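Forum: Manuscripts and Early Books
Topic: Dating the Sala codex, second hand on f. 1r

Wevell
October 29, 2022
Working through a sermon collection in the Sala library, 338 leaves, one main scribe. The title on f. 1r is in a different hand and darker ink. The catalogue puts the whole volume in the 1640s. I think the title is at least a generation later.
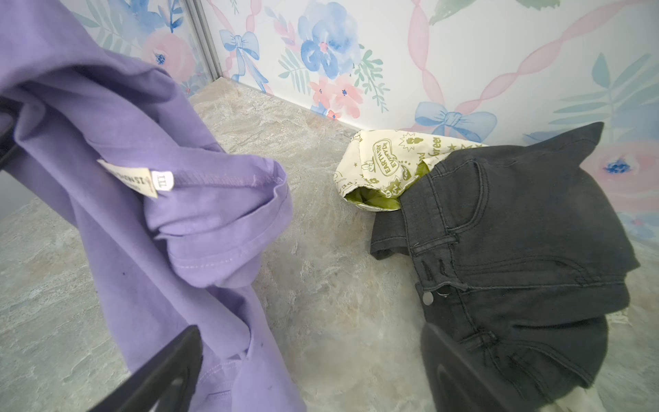 Trindamum replied:
What are you basing that on? Darker ink on its own tells you very little. Is the title leaf part of the first quire?

Wevell
It's a singleton, pasted to a stub. Different paper too, no watermark that I can find. The rest has a pot mark all the way through.

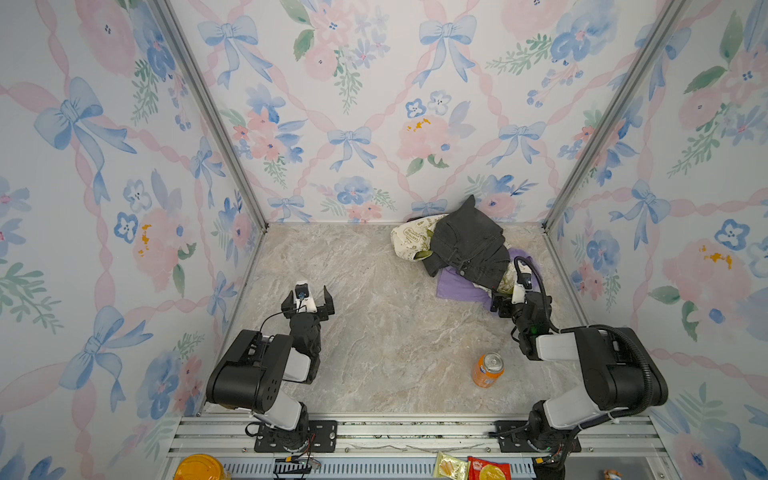 Skinumar replied:
Then the leaf was added at rebinding and the catalogue date still stands for the text. I'd cite them separately. Irina Munteanu did that for shelfmark 439 and it reads clearly enough.

Wevell
Fair, but the foliation starts on the added leaf and it's in the scribe's hand as far as I can judge.

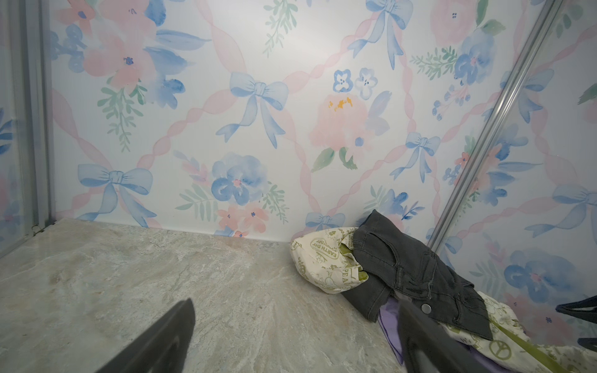

Blue bows and pink ribbons on the wallpaper

Trindamum
I don't agree that it's the scribe's. Foliation numerals are hard to assign to anyone. Look at the 7s past f. 70 and compare them with the dates in the colophon.

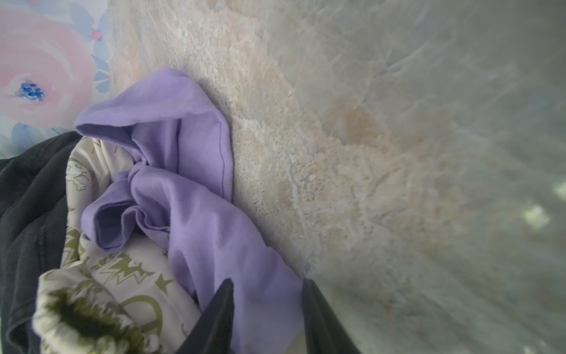
Skinumar replied:
Agree on the numerals, disagree on the colophon. It could be copied from the exemplar, dates and all. Check the catchwords first.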